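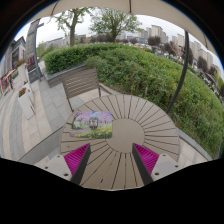
Terrace seating at Killwood, with a round slatted table.

Visit > Plan Your Day > Frequently Asked Questions

Killwood House and Mill Museum: Frequently Asked Questions

The answers below come from the front desk, where the same questions arrive every morning in a slightly different order. If yours is missing, write to us and it may end up on this page.

When are you open?

Wednesday through Sunday, from 10 in the morning until the last tour gets back to the front hall. The final house tour leaves at 3:30. If you arrive at 3:35 you are welcome to walk the grounds and look at the outside of the house, which was considered its better side anyway.

We close for the winter and open again in May. The grounds stay open on mild days in between, but the restrooms do not, so plan accordingly.

Do I need a ticket for the grounds?

No. The grounds, the millpond path and the orchard are free. You need a ticket for the house, the mill and the Gistura Print Shop. One ticket covers all three, and you can see them in any order except mill last on a hot afternoon. You can do that too, but bring water.

How long does a visit take?

The house tour runs just under an hour with most guides. With Rostam Amini it runs longer. Rostam leads the mill tours as well, and he believes that you can't understand the grinding floor without first understanding the creek, the dam, the lawsuit over the dam, and the second lawsuit. People tend to come out happy. They also tend to come out hungry.

If you have a bus to catch, tell the desk and we'll put you with somebody brisk.

How many steps are there?

There are 54 steps from the mill door to the top floor, in four flights, the last of which is closer to a ladder with ambitions. The handrail is on the left going up. You may stop at any landing and wait for your group to come back down, and there is a bench on the second one.

The ground floor of the house is step-free from the side entrance. The upstairs of the house is reached only by the main staircase. We have a photo binder of the upstairs rooms at the desk, with notes, and you can sit with it as long as you like.

Is the print shop really working?

Yes, on weekends. The Gistura press is hand-fed and runs when Roya Soltani is here to run it. She'll print your name on a card if you ask and if your name is of reasonable length. The type case is short on the letter K, an awkward shortage for a place called Killwood, and we are told more are on the way. We were told that last year as well.

Children may pull the lever with Roya's help. Please don't wear long scarves or dangling sleeves near the press.

What is in the Daneshvar Collection?

Buttons. The Daneshvar Collection holds 1,419 of them, and it was left to the museum on the condition that every one be on display at all times. It fills the back parlor. We had our doubts, and it is now the room people ask about most often on the way out. Magnifying glasses are on hooks by the door. Please put them back on the hooks.

The labels are being redone, a drawer at a time. Drawers with yellow tags still have the old labels, including the one that just says "nice."

Is the house haunted?

We have no position on this. The upstairs hall creaks because the floorboards are old. The kitchen door swings open by itself because it was hung crooked in 1871 and rehung crooked some years later. Visitors who would like to be frightened are invited to look at our heating bill.

Can I bring my dog?

On the grounds, yes, on a leash. Not in the buildings, unless yours is a service dog. There's a water bowl by the side gate. Geese live on the millpond and regard all dogs as an insult, so give the near bank a miss during nesting season.

Can I bring a picnic?

Yes. The orchard is the best spot for blankets. Please don't pick the apples. They're an old cider variety, they taste like a penny, and every year somebody has to find out.

Grills and open flames aren't allowed anywhere on the property.

May I take photos?

In the house, yes, without flash or tripod. In the mill, yes, once the guide has finished talking about the gears. Wedding and portrait sessions need a permit, and the request form should reach us at least 10 days ahead. We've had three couples turn up on the same Saturday wanting the same tree, and it was not a romantic afternoon.

What is the Tedo?

The Tedo is the small boat tied up by the dam. It carried flour sacks across the pond until the footbridge was built, and it has had a quiet life since then. It isn't for rent. It is also not as sturdy as it looks, so please don't step into it for a picture.

Do you offer school tours?

We do, on Wednesday and Thursday mornings. The usual program covers the house and the mill and ends with a turn at grinding corn by hand, which children attack with joy for a minute and a half. We ask for one adult for every eight students. Adults who came to look at their phones will be given corn to grind.

To book, email the address at the foot of this page with your grade level, group size and two possible dates.

Is there parking?

The gravel lot off Mill Lane is free and holds over 4 dozen cars. When it's full, use the field across the road, except after heavy rain. Your navigation app may try to send you down the old carriage drive. It ends at a locked gate and a very narrow place to turn around.

I lost something on a tour. What now?

Call or stop by the desk. We keep found items until the end of the season. At present we have several umbrellas, one child's rain boot, and a set of keys that must surely be missed by now. If you lost a button, please describe it carefully, as we will want to be sure it isn't one of ours.

Can I get a refund if it rains?

The buildings have roofs, so no. If we close because of a storm, your ticket is good for any other day in the same season.

Page last updated Monday, October 23, 2023

Contact the front desk: desk@killwoodhouse.example | © 2023 Killwood House and Mill Museum | Back to top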